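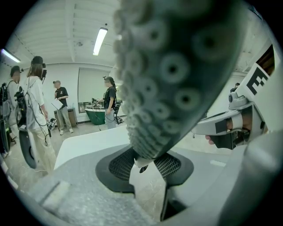
Work on the Poltcombe bathroom showroom continued through the spring, and the main room is now in use. Painting was finished first. The walls and ceiling are white, the exposed beams were kept, and long fluorescent fixtures provide the light. Of the $2,000 set aside for this room, $573 remains.

Both freestanding tubs are in place, the white one and the dark green one by the window.
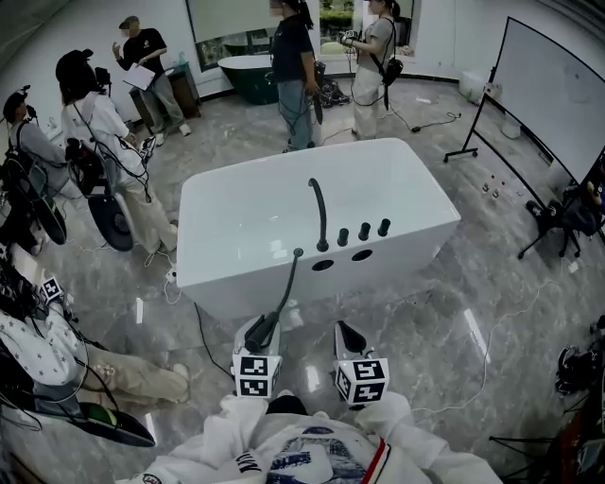
The Kuster order for shelving came to $400 and is due in June. Waltraud Berchtold will send the receipts separately. We request no change to the budget.

Report submitted 14/04/2023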